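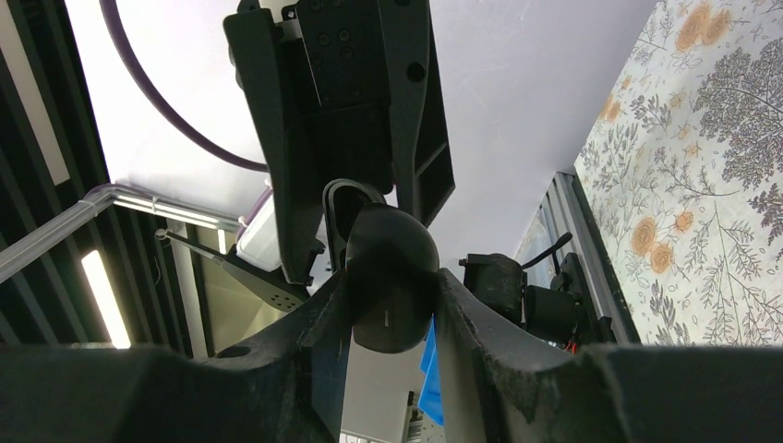
Hello again, paper people! These are my notes for the second evening of the card class, the one where we finally get to layering and sentiments. I promised I'd write everything up because half of you were too busy with glue on your fingers to take anything down (me too, to be fair). Print them, scribble on them, stick them in your folder.

Before we get going, a quick catch-up from last time. We made a plain A2 card base, scored it, folded it, and talked about grain. If your fold came out crackly and rough, you were folding against the grain. Bend the sheet gently both ways before you cut it. The way it bends more easily is the way you want your fold to run. I still forget this and I've been making cards since my kids were small!

Part one: the size of your layers

A standard A2 card is 4 1/4 by 5 1/2 inches when it's folded. For a neat border, cut your first mat 4 by 5 1/4. That leaves an eighth of an inch showing all the way around. If you want a second mat, go down to 3 3/4 by 5. I keep these numbers written inside the lid of my paper trimmer and I look at them every single time.

You can go skinnier with the border, and it looks lovely, but every little wobble shows. Start with the eighth. When Keyvan Azimi made his first batch for his sister's shower he went straight for a sixteenth of an inch on every layer, and he says he'd like those evenings back.

A note about cardstock weight. For the base I like 110 lb. For the mats, 65 or 80 is plenty. If all your layers are heavy you end up with a card as thick as a cracker, and then you're paying extra to mail it. If your card is bumpy or stiff, take it to the counter and ask before you put a stamp on it.

Part two: glue, tape and foam

I get asked about this more than anything else, so here's what I do.

Flat paper on flat paper: tape runner, or a thin line of liquid glue. Liquid glue gives you a few seconds to wiggle things straight, and I'm a wiggler, so that's my pick. Keep the line a little way in from the edge or it will squish out and make a shiny spot. Use less than you think.

Die cuts with tiny bits: put a dot of glue on a scrap of acetate, pick it up with a toothpick, and dab. Or put an adhesive sheet on the back of your paper before you cut it, and then the whole thing is a sticker. I bought a pack of 50 sheets in June and I'm hoarding the last few.

Popped-up pieces: foam squares. Put one at each corner and one in the middle, so 5 for a regular panel. If you skip the middle one the panel sags after a while and the card looks sad. Cut the squares in half for narrow strips.

Vellum: ugh. Glue shows through vellum. Hide it behind the sentiment or a bow, or wrap the vellum around the edge of the mat and stick it down on the back.

Part three: stamping the sentiment

Stamp your sentiment BEFORE you glue your panel down. Please. If it smudges, you've lost one piece of paper and you can flip it over and try again. If it smudges on the finished card you'll be hunting for a butterfly to stick on top. (I own a lot of butterflies.)

Ink the stamp with light taps. Don't grind it into the pad. Press straight down on the block, count to three, and lift straight up. A brand new clear stamp often gives you a spotty first print. Rub it lightly with your fingertip or a soft white eraser, wipe it, and ink again.

Where to put it? My rule is that if the picture is on the left, the words go right and low. Ardalan Jalali puts his on a strip that runs off one side of the card, and I've been copying him all month – it looks so tidy, and nobody can tell if your words are a tiny bit off center. Cut the strip half an inch tall and longer than you need, stick it down, and trim the overhang from behind.

For heat embossing, we'll do a proper session next time. All I want you to know now is: powder bag first, then ink, then powder, then tap off the extra, then heat. Let the tool warm up away from your paper, and keep it moving.

Part four: color, for people who panic

Pick three. One light, one medium, one dark, and then white or cream doesn't count. Pull them from a patterned paper you already love and let the designer do the hard part. I did my sample card from a scrap with peach, sage and a deep plum, and I didn't have to think at all.

If your card looks busy, take one thing off. If it looks bare, add three little dots or gems in a triangle around the sentiment. Works on nearly everything.

Try this at home

Make two cards with the same stamp. On the first one, use one mat and no foam. On the second, use two mats and pop up the main panel. Put them side by side on the kitchen counter overnight and see which one you like over breakfast. Bring both! I want to see them, even the one you don't like.

What to bring next time

Your trimmer, a bone folder, one dye ink pad and one pigment ink pad, a clear block, and any clear embossing powder you have. I'll have white and gold powder to share. Also an old dryer sheet if you don't own a powder bag. We start at 6:30, and I'll have the door open a bit before if you want to grab a seat near the outlets.

Bring a snack if you like, but nothing with orange dust on it, please. My white cardstock has suffered enough. See you there!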